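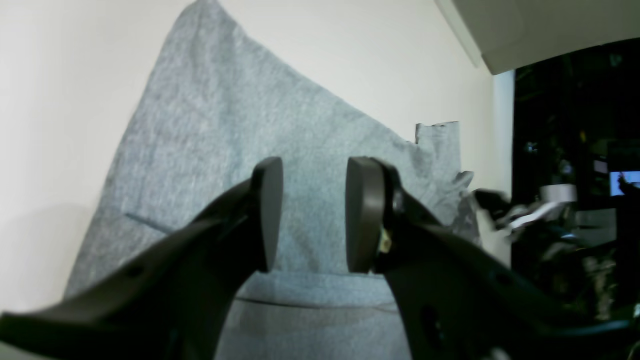 Dosholm cell log, January 7, 2025

The garment cell was returned to service this morning following the shutdown. Ginevra Ruggiero attended for the gripper inspection and I recorded the results on behalf of Gollside.

Both finger pads were examined before any cloth was handled. The rounded gray faces were wiped down and the fastener near the base of the right pad was checked for tightness. No replacement was required. The fingers themselves remain those supplied by Benedetti in October.

The gripper was then set open at the gray heathered fabric, with the fold low between the two pads, and the approach height was lowered by 2 mm. The earlier value had been entered for a thinner cloth and was never revised – an omission on our part. The new setting is stored as program 132.

It was agreed that the pads will be cleaned after every 15 cycles until further notice. Valuvov has been asked to quote for three spare pairs, in the same colour and hardness. Their reply is outstanding.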